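Home | Tips | Storage | Cleaning | Repairs

Keeping a card collection flat and clean

Trading cards warp when the air around them swings between damp and dry. Pick a closet on an inside wall and keep boxes off the floor. Attics and garages are the worst places for them.

Sleeve anything you play with. Push the air out before you close the box, and stand the cards upright — a tall stack bends the ones at the bottom.

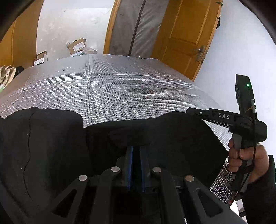

A cardboard box that holds 700 cards should be filled to the end or packed out with a foam block. Half-full rows lean, and leaning cards curl. The Caltow long box has 3 rows and a lid that fits over the sides. Brulleck makes a shorter one that fits a bookshelf.

Wash and dry your hands before sorting. Wipe play mats with a damp cloth and a drop of dish soap, then let them dry flat for 8 hours. Don't iron them.

For a curled foil card, sleeve it and leave it under a heavy book overnight. Check it in the morning and repeat if needed.

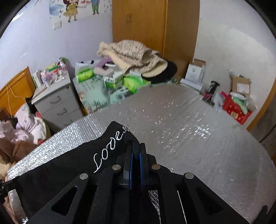
Black cloth with "Love" in white cursive, on a silver foil mat.

Replace silica gel packs when the beads change color. One 20-gram pack per box is plenty.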